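[plirkik-users] Re: Left arm replans when the right arm changes its goal
From: Takeshi Hoshino, Pollstead Manipulation Software Group
To: plirkik-users
Date: October 15, 2025

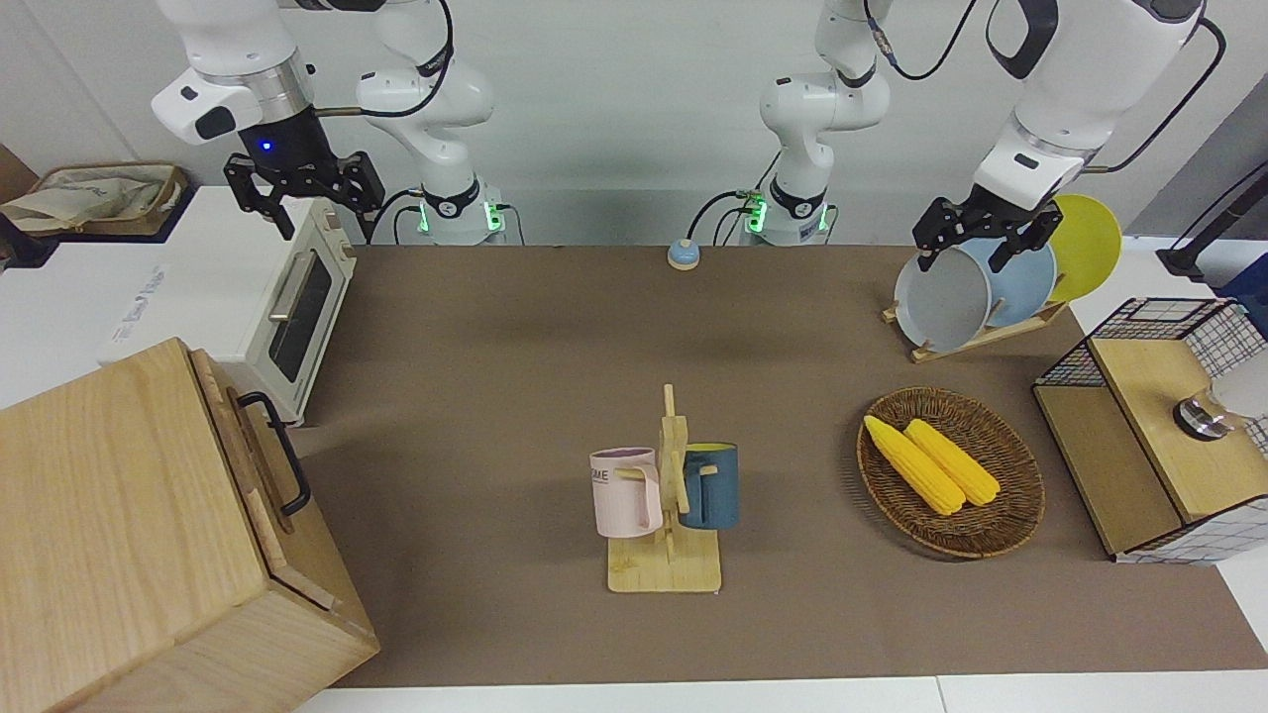
Cell 2, bimanual kitchen layout. Left gripper on the gray dish, right gripper over the toaster oven.

Dear list members,

This message answers the report from the Farahani laboratory, quoted in part below, and sets out the change the maintainers propose for the next release of Plirkik.

> We run two arms under one planning group. When the right arm
> receives a new goal, the left arm drops its current path and
> requests a new one, even if it is already holding an object.
> With plates in a rack this is a serious matter, as the new path
> may begin with a sideways motion. Our log for one session shows
> 241 replans for the left arm, and we can find a cause on the
> left side for only 50 of them. Is this expected? We are on the
> June release with the default Sundum scene server.

The behavior is expected from the code as it stands, but it is not the behavior we intended. We have been able to reproduce it at Pollstead with the layout shown above, in which the left arm holds a dish in the rack next to two other plates and the right arm has a goal at the oven.

The cause lies in the way the planner handles scene updates. Each arm is published to the Sundum scene server as a moving obstacle for the other. When the right arm is given a goal, its whole predicted path is written to the scene at once, and the scene version number goes up. The left arm's monitor compares version numbers only. It does not ask whether the new volume comes near its own path. Any change therefore marks the left path as stale, and the monitor asks for a replacement.

A second fault makes the first one worse. The replacement request is built from the default constraint set. The grasp constraint, which limits the first part of the motion to the lift direction of the held object, is kept in the old request and is not copied over. This accounts for the sideways motion described by our colleagues. Users who work only with open surfaces, for example picking items from a tray, may never have noticed it.

The maintainers propose the following changes.

1. The monitor will test the changed volume against the remaining part of the current path. A replan will be requested only if the two overlap after padding is applied.

2. The grasp constraint will be stored with the attached object in the scene, and every request made while that object is attached will include it.

3. If no valid path can be found under the grasp constraint, the arm will hold its position and report the failure. It will not fall back to the default set. Sites that depend on the present fallback may restore it with the setting allow_unconstrained_retry, which will be off by default.

We replayed 3,142 recorded goal changes through the old and the new monitor. The old monitor requested a left arm replan in every case. The new one found no overlap in 2,177 cases and left the path alone. These figures come from replay only and say nothing about timing on live hardware. The added overlap test has a cost, and we would be grateful for measurements from sites with slower control computers.

Two points remain open. The padding value is currently shared by both arms, and it is too large for work inside a dish rack, where neighboring plates stand close together. We would prefer a value per attached object, but this requires a change to the Sundum message format. We also have no agreed treatment for tall fixed items placed between the arms, such as a mug tree, where hanging mugs are often modeled as a single box. Comments on either point are welcome.

The patch is on the branch monitor-overlap. Please send objections to item 3 to this list before the branch is merged, and include your planner configuration file with any test report.

Respectfully,

Takeshi Hoshino
For the Plirkik maintainers
Pollstead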